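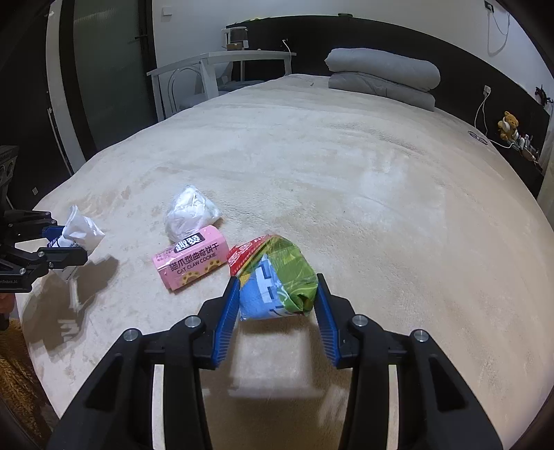 Company > About us > Fault reporting

Pluvell tests grippers for firms that handle light packaged goods. We run the tools by hand in furnished rooms, on blankets and desks, and write down what fails. Snack packets make up much of the work.

The company in its present form dates from a fault. In May, a batch of finger pads supplied to Horska began to hold on after the open command. The tool reported zero force while the pads were still closed. Willy Koster had a fingertip pinched while clearing a packet, and testing stopped the same Saturday.

Veerle Verbruggen traced the fault to a force sensor that drifted after 1,000 cycles. The software trusted the sensor and did not compare it with finger position. Both values are now checked every cycle, and a mismatch cuts power within 30 milliseconds.

Ákos Somogyi runs the test rooms. Karlijn Jansen handles fault reports and answers within 4 working days — sooner if a person was hurt. Reports are sent to the client in full, including faults in our own procedure.

A pad set that releases fewer than 95 packets in 100 is returned to the supplier.

3 comments
Shares: 12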